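Zembridge open day: an afternoon with the play food

Our parent and toddler group had been meaning to visit the Zembridge building for a while, mostly because Varnora, the shop that supplies our toys, keeps its sample rooms there. The open day ran from 10 until late afternoon and entry was free. I went with Marisa Villa, who does the ordering for our group, and we had a short list: play food, baskets to keep it in, and something sturdier than the cardboard market stall we have now.

The play food was set out on a black table on the second floor, and we spent most of our visit there. 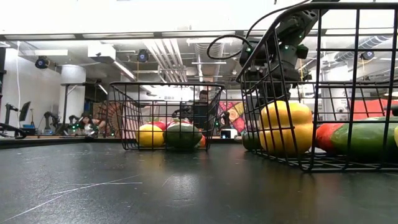 ZEMBRIDGE, February

The baskets got our attention first. Both are black wire mesh, one clearly larger than the other, and you can see what is inside without tipping everything out. At our hall the fruit lives in a deep tub, and the children empty the whole thing to find one tomato. The smaller basket has a rolled rim, and Marisa liked that.

The yellow bell pepper was the piece I would have taken home. It has proper lobes and a good shine to it. There was a red pepper as well, a long green cucumber, and a striped green one that I would call a melon – Marisa said watermelon, and we left it there.

Cosimo Grasso, who was looking after the room, told us the sets are sold by the basket and that single pieces can be ordered as replacements. This matters to us. We lose more than we break. He said the Zembridge stockroom holds 4,000 pieces, with another 2,000 due in the spring, and that peppers go fastest.

I asked about cleaning. His answer was warm water and a little dish soap, then a towel. No dishwasher. He also said to keep the pieces off a sunny windowsill, as the reds fade before the other colors do.

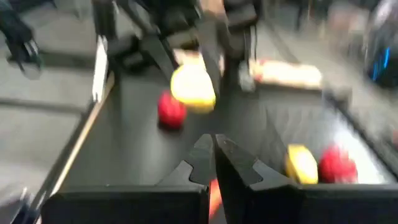

Red and yellow pieces on the dark tabletop.

The bright colors show up well against a dark surface, and Marisa wrote down that we should try a dark cloth on our own table. Ours is pale pine and the yellow pieces disappear on it.

We did not get to everything. The Giltar room, with the wooden kitchens, had a line down the hall when we tried it at lunch, and we had to be out by three. Coffee was on the ground floor and was fine. Parking is at the back, nine spaces only, so take the bus if you can.

We have asked for prices on two baskets, one of each size, and a mixed set to fill them. Bereket Derese has the order form if anyone wants to add to it before the end of the month. The market stall will have to wait.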